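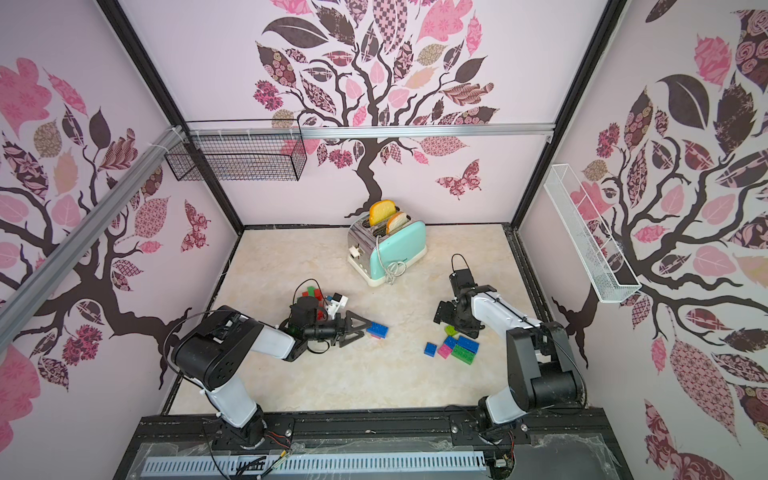 Can you put a large wallpaper pattern in a small space? It works fine if you plan the walls one at a time and decide first where the middle of the pattern goes on each.

That is most of what I learned from the pink trees, and the rest of this post is the longer version, plus a few notes on the toaster and the blocks, which is what some of you wrote to me about after the last post.

I had been looking at wallpaper on and off since November. The original plan was stripes. I had a roll of gray stripes left over from the hallway and I thought it would be sensible to use it up. I taped a length of it to the wall and lived with it through a couple of weeks of breakfasts, and it looked like the inside of a shirt box. It went back in the closet.

The trees came from a shop called Stakbridge, which sells ends of lines. The pattern is called Skastine. It has a pale pink ground with one big tree to a wall, dark brown branches, and leaves filled in with pink, maroon and beige. Some of the leaves are checkered, and those are the ones people notice first. I liked that it was not trying to be a real tree. I have had botanical paper before and got tired of it quickly, all those correct little veins.

I paid $200 for everything, including paste and a new smoothing brush. That was more than I wanted to pay. I could have kept the old brush, but it had gone stiff at one corner and was leaving lines.

Planning the three walls

With a small repeating pattern you start in a corner and go around, and wherever you end up is where you end up. With one tree per wall that doesn't work. You have to find the center of each wall and put the trunk there, or near enough, and then let the branches run out toward the corners.

I drew it on the back of an envelope first. Then I drew it again on graph paper after I found I had the side walls the wrong way around. If you do this yourself, write the word LEFT on the left wall in pencil. I know how that sounds. I wrote it, and I still had to check it.

The corners are where you make your choices. Branches from one wall meet branches from the next, and they won't line up. I spent an evening trying to trim so that a branch on the back wall would seem to carry on around the side. It can be done for one branch. The one below it will then be off by the width of a thumb, and that looks worse than if none of them met. I gave up and cut everything clean into the corner, and I am happy with it. Your eye takes each wall as its own picture.

Orest Holovko, my neighbor, came over for the hanging. He did his whole house a few years ago and owns a proper table for pasting. His advice, in the order he gave it:

Wipe the walls down the day before, and leave them alone after that.
Cut all the lengths before you open the paste.
Mark the top of every length on the back.
Start at the back wall.
Stop for lunch.

We did not stop for lunch and I creased a length on the left side around two in the afternoon. It flattened out for the most part. I know where it is.

Starting at the back was the right call. It's the wall you look at straight on, so it gets the best of your patience. By the time we reached the last side I was cutting a little carelessly at the bottom, and a strip of that had to be redone the next day.

The surface

Several people told me the beige was a mistake. It is a marble pattern, fairly quiet, and I had it before I had the trees. I did think about changing it for plain white. In the end I left it alone. There is beige in some of the leaves, and the two get along better than I expected from holding the sample against it in the shop bag.

The thing I would say about a marble pattern is that it hides crumbs very well. That's good in the morning and less good when you put your forearm down on it at night. Wipe it whether or not it looks like it needs it.

The toaster

I get asked about the toaster more than anything else. It's mint-teal, with a brushed silver top and side and a cream-colored base, and the little push-down lever is white. I bought it secondhand from a woman in Bodberg who was moving and had two. I can't tell you where to get one and I'm sorry about that. I have looked.

I was worried about that green against the pink. On paper it should be too sweet, like a box of candy. I think the brown in the branches is what saves it. If the trees had been all pink and maroon I would have put the toaster in a cupboard.

The cord is white and I keep it coiled. It is longer than it needs to be, and I have tried a few ways of handling it. A clip on the back came off. A twist tie worked but looked like a twist tie. These days I coil it in loops in front of the toaster when I am not fussing about it, and behind when company is coming. If anyone has a better idea for a long cord, please leave it in the comments.

On bread: I use two kinds and they never behave the same way. One goes golden at the crust and the other stays pale, and they sit at different heights, so one always looks like it's ducking. I used to try to even them up. I've stopped. If you want matching toast, buy matching bread.

The blocks

Now the blocks. There are always some out. They are small, in blue, green, pink and red, with the odd white one, and they get everywhere that is flat.

I went through a stage of putting them all away every evening in a tin. The tin was a nice one, from Postma, with a lid that fit so tightly it took two hands and a knee. The result was that the blocks went in at night, came out in the morning with a crash, and spread farther than they would have if I'd left them. Tipping out a tin makes a bigger mess than taking out what you want.

What we do now is simpler. The blocks have a shallow tray with no lid. Anything that's been built stays where it is until the next morning. Anything loose goes in the tray if somebody is walking past with a free hand. I don't sort by color. I did sort by color once, on a rainy afternoon, and it lasted until supper.

Some practical points on blocks near a toaster, for those of you with the same arrangement:

Keep them off the top. I mean this as a rule for everyone in the house, adults included.

Shake the crumb tray over the sink and not over the trash, so you'll hear if something hard falls out. I have found a small green one that way.

Don't use the toaster as the back wall of a building. It's tempting, it is the right height, but then the building is up against something that gets warm.

If a block gets butter on it, dish soap and an old toothbrush will do. Let it dry on a towel with the open side down.

I'll admit I like the look of them against the paper. The pink ones nearly vanish, and the blue ones are the only strong blue there is, so they stand out more than they did when the wall was white. I didn't plan that. If I had been choosing blocks to go with the trees I would have left the blue out, and I would have been wrong.

What I would do differently

I'd buy one more roll. I came out with a piece about the size of a tea towel, and that's not enough to fix anything serious. Stakbridge doesn't have any more of it, I called. The piece is rolled up in the closet with the gray stripes.

I would also paint the edge trim before hanging and not after. I did it after, with a small brush and a lot of tape, and some of the tape took a bit of pink with it when it came off. You can't see it unless you sit down low. I touched it up with a colored pencil, a skin-tone one from a drawing set, and it's a fair match in the evening and a slightly worse one at noon.

And I would take a day off between the back wall and the sides. The second day of any job like this goes better than the end of the first. Orest disagrees and says you should never let a room see you rest, but he has a bad knee now and I don't.

A few of you asked if I'll carry the trees on into the hallway. I won't. The hallway still has its stripes and there's nothing wrong with them. Next on the list is the shelf by the back door, which has been leaning since before I started any of this - I'll post when I get to it.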